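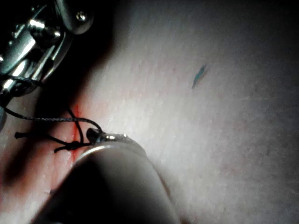 Braided black suture with a knot over the incision, synthetic skin pad.

From: Ľubica Hudec
To: Plollcombe Suturing Skills List
Date: November 2020
Subject: Re: Skin pads, thread and knot assessment for the spring course

Dear colleagues,

I am replying to Dr. Beneš on behalf of the Plollcombe teaching office. His message is quoted below in full for those who joined the list after it was sent.

Svatopluk Beneš wrote:
> Dear all,
> The Brukska site will begin its next basic closure course in the spring and I should be grateful for guidance on three points.
> First, are we to continue with the Kinska pads, or change to the Koubek ones? Our remaining stock is old, and several pads tear at the edge of the incision when the thread is drawn up.
> Second, is braided thread still required for the knot assessment? Two of my instructors would prefer monofilament throughout.
> Third, may the red fluid be left out? It stains the benches in Room 143 and the cleaning staff have written to me about it.
> With regards,
> Svatopluk Beneš
> Brukska Skills Laboratory

On the first point, all sites are asked to change to the Koubek pads as their present stock runs out. The office has placed a joint order for 500 pads, and Brukska may draw on it by sending the usual request form. Please quote order reference 666. Kinska pads that are still sound may be used for needle handling and for first attempts at instrument ties. They should not be used for assessment. Pads with torn edges should be thrown away, even where the opposite side appears usable.

Pads should be stored flat, in their sleeves, and away from the window. A pad that has been folded keeps the crease, and learners then place their bites to follow the crease and lose sight of the line of the cut.

On the second point, the requirement stands. Braided black thread shows up well against a pale pad, and an assessor can follow each strand through the throw and see whether the knot has been laid square. Monofilament may be introduced from the third session onward for practice. Instructors who wish to see it added to the assessment are invited to write to me with their reasons before the next revision of the handbook.

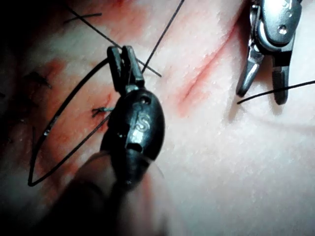 Ľubica Hudec

On the third point, the office has considered the request with some sympathy. The fluid does mark the benches. It also obliges the learner to keep the strands in order and to find the edges of the cut under less tidy conditions, and we would be sorry to lose it altogether. Sites may therefore leave it out of the first two sessions and should use it in all later ones. A small amount along the incision is enough. Absorbent sheets are to be placed under the pad and extended to the front edge of the bench.

I would also ask instructors to give more attention to the entry of the needle. In reviewing last September's marking sheets, we found that most lost marks were for bites taken too close to the edge, or at a shallow angle.

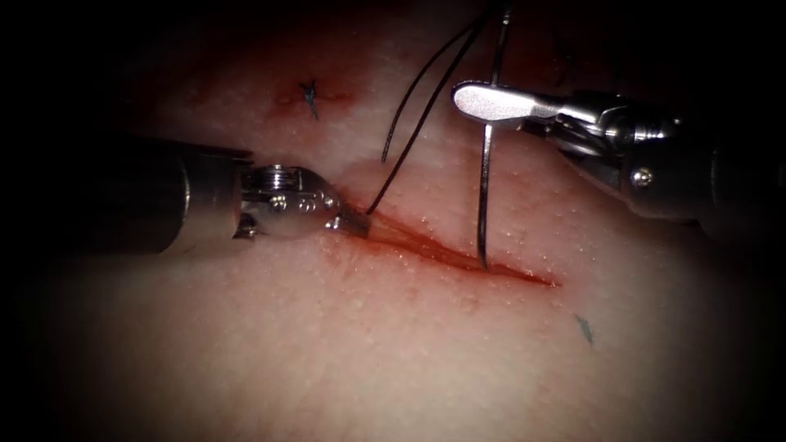 The needle should enter the pad as near to upright as its curve allows, held well back from the point, and the wrist should then do the work of turning it through. Learners who push straight forward will drag the edge along with the needle, and the closure will pucker when the knot is tied. It is best to correct this before any knot is attempted.

The revised marking sheet has six headings in place of the former list. Tail length now has a heading of its own, following several requests. Please discard earlier copies.

Requests for pads should reach the teaching office before the end of the month. Questions about thread or needles may be sent to the list, where the replies will be of use to other sites as well.

Yours sincerely,
Ľubica Hudec
Teaching Office, Plollcombe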